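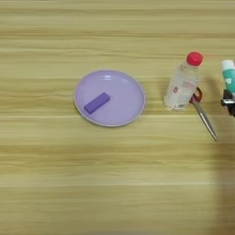
Lavender plate, wooden table

Skoka Readers' Board > Characters and Continuity > First appearance of the Warden

muammer_isik
Moderator
The board's character index lists the Warden's first appearance as the Gitdale storyline. Several members have asked that the entry be changed to the earlier backup story, in which a hooded figure speaks two lines at the harbor gate. Members are invited to state their views before the July revision. Please cite page numbers where possible.

pearce_backissues
The entry should stand. The hooded figure is never named, and his coat is drawn differently from the one the Warden wears at Gitdale. An index of 1,350 characters requires a consistent rule, and the rule has always been the first named appearance.
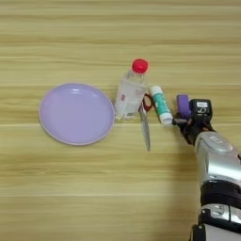 Does the collected edition include the harbor gate story?
The collected edition leaves it out, and the backup stories are found only in the single issues.

K. Kiss
I respectfully disagree with the previous member. The rule as written in the board guidelines refers to a "first identifiable appearance." It does not mention a name. On page 30 of the Gitdale storyline, the Warden repeats both lines from the harbor gate word for word, and his brother answers as though he had heard them before. The writers plainly intended readers to make the connection.

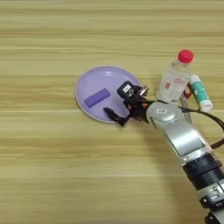
I would add that the Skamham flashback shows the same gate with the same broken lantern. The coat is a matter of a change in artist – the brother's coat changes in that issue as well.

pearce_backissues
A later story can borrow lines from an earlier one. That does not settle who first spoke them. I would accept a note beneath the entry, but I remain opposed to moving the date.

harborgate102
I support the note. New readers use the index to decide where to begin, and the backup story makes little sense without Gitdale.

muammer_isik
Moderator
Thank you all. A note citing the harbor gate story will be added on Saturday. The main entry remains as it is until the revision, and Krisztina Kiss has agreed to draft clearer wording for the rule. This thread will stay open for further citations.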